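Our visit to the Trerkano workshop — a morning with hand-held grippers

I had been promising our little automation club a proper write-up of this visit, and I do apologize to those of you who have been asking after it. There was a lot to take in, and I wanted to go through my notes with a cup of coffee and do it justice.

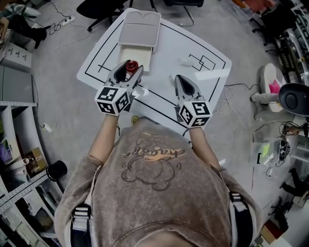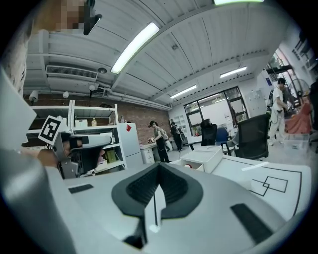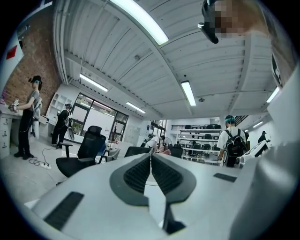
On the floor at Trerkano, with the hand-held grippers out.

Trerkano, 2024-01-31

We were met at the door with tea and a tray of very good almond cookies, and then taken straight in, which I appreciated after the drive. I had pictured something hushed, with glass walls and people in lab coats. What we walked into was a bright, busy place with a ribbed white ceiling and a lovely old brick wall, office chairs here and there, cables on the floor (mind your feet if you go!) and people getting on with their work at several tables at once. I liked it right away.

The reason for our trip was to try the two gripper designs our club has been arguing over all winter, the Bura and the Udeo. Both are held in the hand, so you learn how they feel before you ever bolt one to an arm, and I can't recommend that highly enough. I have spent years judging grippers from data sheets, and ten minutes with one in each hand told me more than all of them.

The Bura came first for me. It has a light squeeze and it opens wide, and my hands took to it quickly. Picking up bottle caps was the first exercise and I did better than I expected, although setting a cap down again exactly where you want it is another matter. I kept letting go a moment too soon. The Udeo is stiffer, and by the end of my turn I could feel it in my thumbs, but it holds on to a small round thing as if it means it. For thin cards I would take the Bura. For anything that likes to roll I would take the Udeo, and bring hand cream.

The pads make more difference than I had given them credit for. You want those black ribbed ones. We tried a smooth set on the Udeo for comparison and I chased a cap across the table like a cat after a pea. Our hosts told us they had run 1,977 picks on the ribbed pads before changing them, and had 601 on the second set when we visited. I asked how they decide when a pad is finished and the answer was a fingernail across the ridges, which pleased me very much.

We talked a good while about the marker cubes too. Those black-and-white patterns are how the overhead cameras keep track of where each hand is, and the trick, as I was reminded more than once, is to keep your wrists from rolling the pattern out of sight. I am a wrist roller, I'm afraid. The tape on the tabletop helped me, as it gave me something to square myself up to.

After lunch (soup, bread, a sort of plum cake) we had a look at the Reuter controller. We had 4 turns each on it, and here I have to be a little less kind. It is quick, and the menus are sensible, but there was a small lag between my fingers closing and the trace on the screen, and once I had noticed it I couldn't stop noticing it. A newer release is due in February and I would hold off ordering until then — the club budget will stand the wait better than it would stand a mistake.

So, my own vote is for a pair of Buras with ribbed pads, and one Udeo to share. I know some of you feel strongly the other way and I look forward to hearing it. My notes on jaw opening and squeeze are in the club folder, in pencil, and I will type them up if anyone can't read my sevens.

Parking is behind the building, past the second gate. The first gate looks right but takes you to the loading dock.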